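Home | Browse topics | Ask | Members | Log in

Recovery at home > After a hernia repair

How long before I can carry my toddler again after hernia repair?
Posted by Erlinda Tan, November 2021

Hello everyone. I will have my hernia repaired at the Clemano clinic later this month and I am trying to organise the house before. My son is two and he is heavy. The leaflet only says "avoid heavy lifting" and gives no number of weeks. My husband works nights at Spanos bakery, so from dinner until morning I am alone with the boy. How did other parents manage the cot and the bath? Also, is it normal that they told me the stitches inside will not be taken out?

Jomar Panganiban
Member, 216 posts

I had mine in winter. Please ask your own surgeon for the number of weeks, because mine told me one thing and my cousin's surgeon told her another. The stitches inside are often the kind that dissolve by themselves, so nobody has to remove them, but ask if yours are this kind. 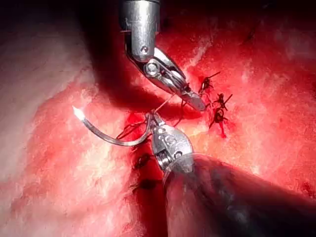 For the cot, I put a low mattress on the floor before the operation, and my daughter learned to climb in alone. It took her 19 nights to accept it – start now, not after. For the bath we used only a washcloth and a plastic tub while she stood. She complained, but she was clean. When you get out of bed, roll to your side first and push with your arms. If you must cough, hold a pillow against your belly.

Precious Barredo
Member, 70 posts

just don't lift him lol. get your mum to come

Oi-ling Tsang
Member, 29 posts

I agree with Jomar about the mattress. I would like to add some small things which helped me.

I bought a two-step stool from Plesholm, so my son could climb to the sofa and to the car seat. Sit down first and let him come to your lap. He still gets his cuddle, and you do not bend.
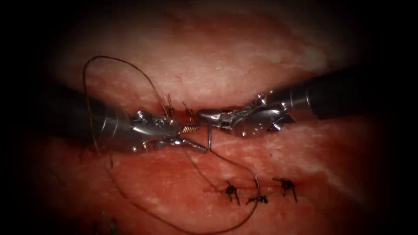

Page 1 of 2

Cook and freeze the dinners in flat bags, because a full pot is also heavy and people forget this. Move the plates and the rice to the height of your waist. I forgot the laundry, and wet towels weigh more than you think.

Call the clinic if you have fever, if the redness is spreading or if the pain becomes worse – do not wait for the next appointment. I hope your operation goes well, Erlinda.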